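Fleva sets out equipment plan for garment-folding grippers

Last updated: 2022-02-20

Fleva has published its purchasing plan for hand-held grippers used to record the folding of household laundry. The first order is for 22 units, with a ceiling of 200 if the budget is renewed in May. Recording is done in ordinary rooms, with clothes laid out on a bed or table. 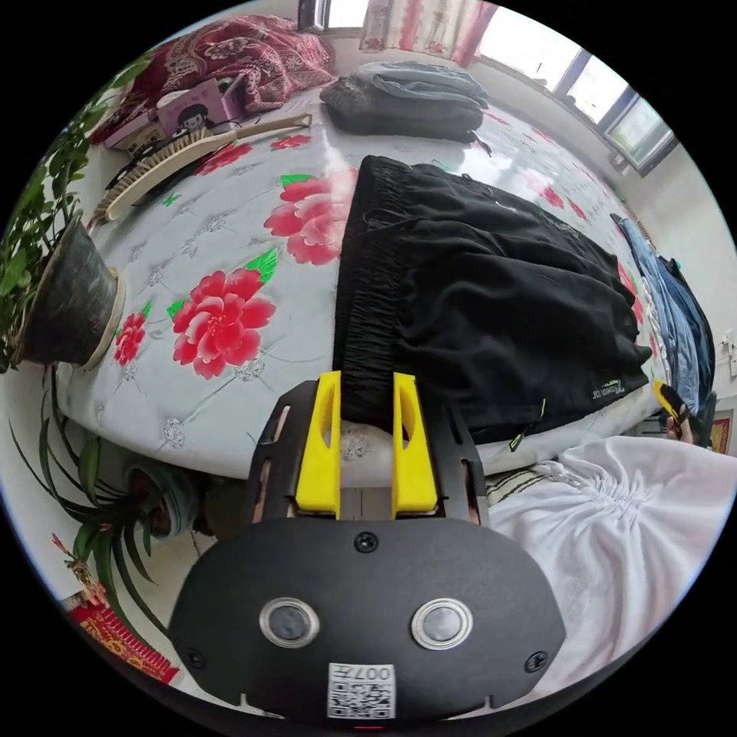
What is being bought

Each unit has a black body, two yellow fingers and a numbered sticker with a QR code. Skandance will supply the bodies. Fingers are priced separately as a wearing part, and the plan allows for 500 spares, held in the Ostness store.

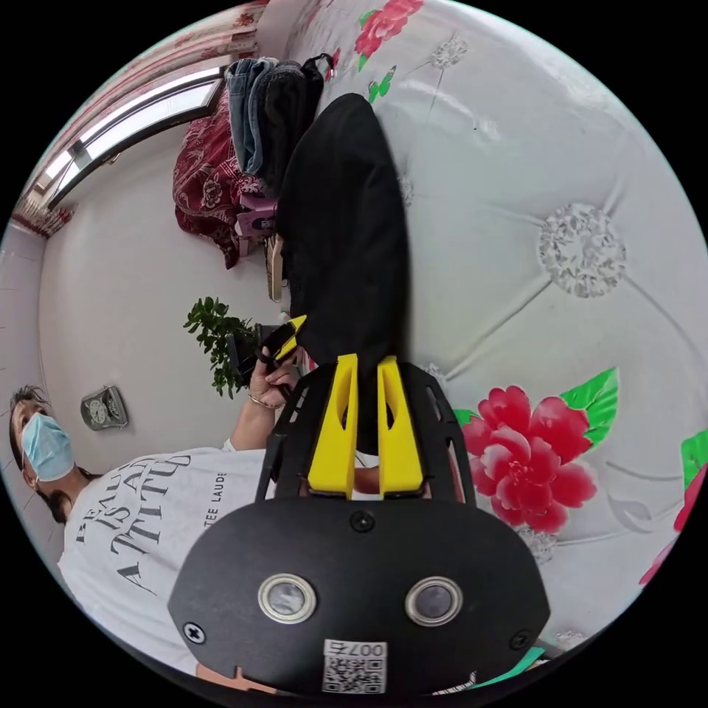 Fleva had considered ordering a single gripper for each operator and dropped the idea at the costing stage. Long items such as trousers are hard to keep straight from one end. Units will be issued in pairs, and the plan assumes work of the kind shown, with the yellow fingers pinching one end of a long black piece of fabric while a person stands at the bedside with a smaller black and yellow device in hand.

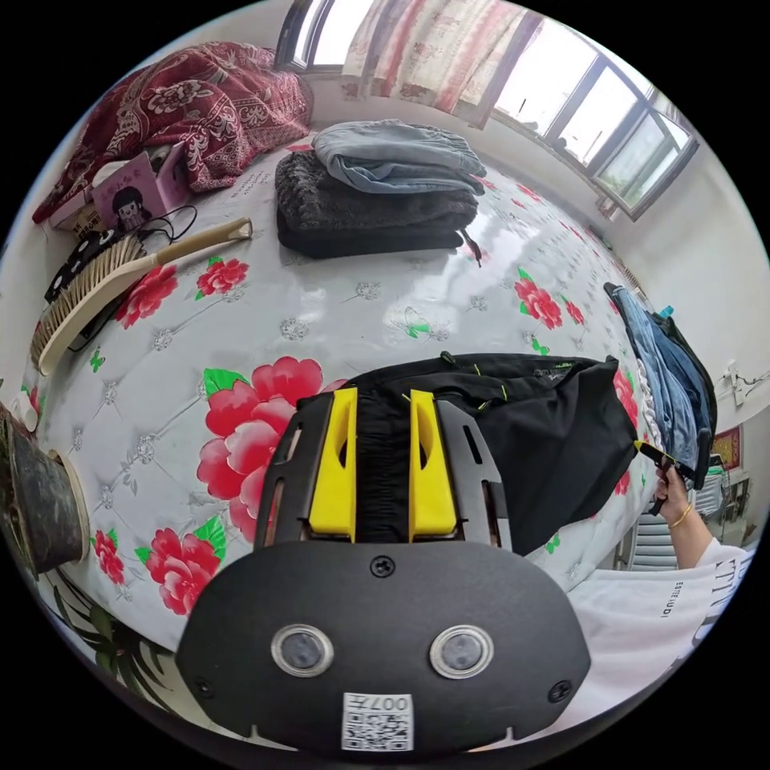 A fold of a black garment held between the gripper fingers.

Mihăilă, which bid for the servicing contract, will check finger alignment and lens condition on every unit after 200 hours of use. Units that fail go back to Ostness and are replaced from stock. 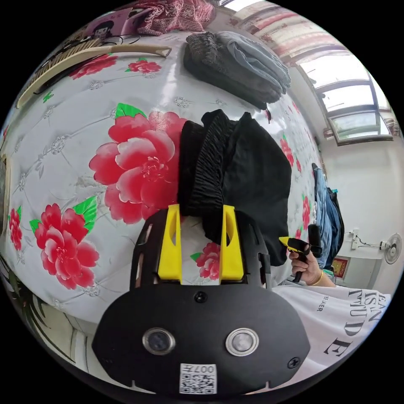 Servicing is charged per visit and does not include the fingers. Storage, chargers and transport cases come under a separate budget line, for which Fleva has yet to invite quotes.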